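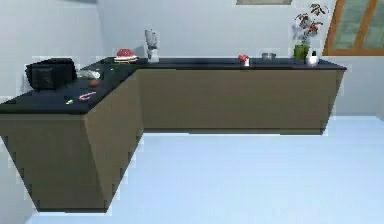
4. Setting out a kitchen scene before a trial

This section covers the checks to make in the Jedance scene editor before you let a simulated arm anywhere near the worktop. It applies to all Granholm kitchen layouts, including the L-shaped one. You may be tempted to skip it. The people who skip it write to us on Saturday.

4.1 Placing the objects

1. Load the layout and leave the robot switched off in the scene list. It will only get in the way.

2. Add the large appliances first. The toaster oven and the blender take up most of the reach, and it is easier to fit an apple around a blender than the other way about.

3. Add the small items. Leave at least 12 centimetres between anything the arm must grasp and anything it must not.

4. Give every object a name from the approved list. "Round brown thing" is not on the list. If two testers can't agree whether an object is an egg or a potato, replace it with one they can agree on.

5. Run the settling step for 340 frames with nothing else moving. Objects placed slightly inside one another will part company at this point, sometimes at speed.

Note: An apple set against a small container may stay put or roll off, depending on how you placed it. Either is allowed. Save the scene after it has made up its mind.

4.2 Checking contact and support

1. Turn the view until you are level with the worktop. Look for daylight under bowls, plates and kettles.

2. Do the same at floor level. Cabinets that hover slightly above the floor do not affect a worktop trial, but must be put right before any trial in which the robot drives about.

3. Check the mass of each item. New items arrive weighing one kilogram, whether kettle or bread.

Caution: Do not fix a floating object by raising gravity. It has been tried.

4.3 Fair trial rules

Run each task from at least 3 starting layouts, and keep the random seed for every one. Fix the pass mark before the first run and write it in the trial sheet. A pass mark chosen afterwards has a way of being met.

Count every run, including the one where the bowl left the building. If a run is thrown out because of a fault in the scene, say which fault, and run the others again with it mended.

Caution: A pass in simulation does not clear a task for real hardware. Plants don't spill soil in here and glass doesn't break. Before moving to a Kleinschmidt arm, complete the speed and force checks in section 7, with the stop button within reach of a person who knows what it is for.

4.4 Saving

Save under a new name each time. Scenes called "final" are refused by the Trateck archive, as are scenes called "final2".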